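Stusulari's new tea towels land in March

I'm so pleased to finally share this one! Stusulari is bringing out its Plulter range in March, a run of blue and white printed cloths with a row of fans on each colour (blue on white, white on blue). I've had fans all over my studio wall for months, so I'm a bit biased, but blue's my favourite colour and I couldn't pick another. 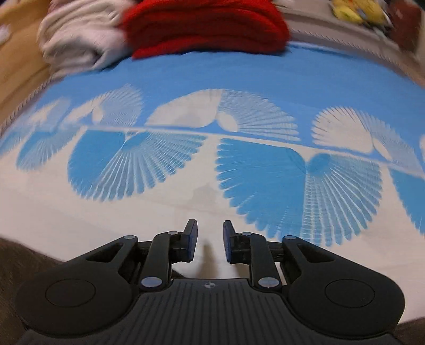
We're starting with 479 cloths, and the first 100 go to the Vincze shop in Wurberg, where I'll be behind the counter on opening morning from 9. Come say hi! Samples for media are available now, just ask the studio.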